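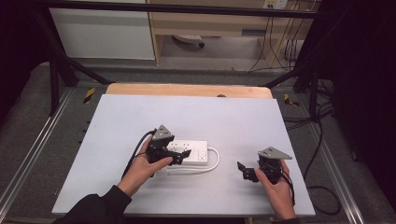 Griet Wuyts thinks the Kamstead library should have started lending out household tools years ago, and she told the front desk so when she came in to put her name on the waiting list. She has been paying for a storage unit she doesn't need, she said, mostly to keep a ladder and a carpet cleaner that come out once a year, and she would happily hand both over tomorrow if somebody would come and collect them.

The lending shelf opened in April in what used to be the newspaper room, and it has turned out to be a good deal more popular than the staff had bargained for. In its first weeks it went out to neighbours in dribs and drabs – a cordless drill here, a cake tin shaped like a train there – but by the end of June the library had recorded 2584 loans, and there is now a waiting list for the pressure washer that stretches well into spring.

Anyone with a Kamstead library card can borrow up to six items at a time and keep them for 16 days. There is no charge, although a deposit of $20 is asked for on anything with a motor, and it comes back to you when the item does. Late returns are handled the same way as late books, with a friendly reminder first and a slightly less friendly one after that.

Electrical items are checked and tagged before they go on the shelf and again each time they come home, and this has been the slow part. Power boards and extension leads in particular go out faster than they can be tested, what with school fetes and birthday parties and everyone wanting fairy lights along the back fence, so the library is asking borrowers to book those at least a few days ahead. Please don't leave donated appliances in the after-hours chute, either. A sandwich press went through it in May and the chute has never been quite the same.

The Mavromatis hardware shop on Silard Street has offered to sharpen the garden shears and hedge clippers at no cost through the winter, a kindness that will be much appreciated by anybody who borrowed them in the early days. The shop is also taking in donated hand tools during its usual hours, and will pass them along to the library with the weekly book run.

Still wanted are a sewing machine in working order, a good long ladder, camping chairs, and preserving jars with their lids. The shelf is open whenever the library is, and a printed catalogue is kept at the front desk for those who would sooner turn a page than scroll.

Posted July 11, 2024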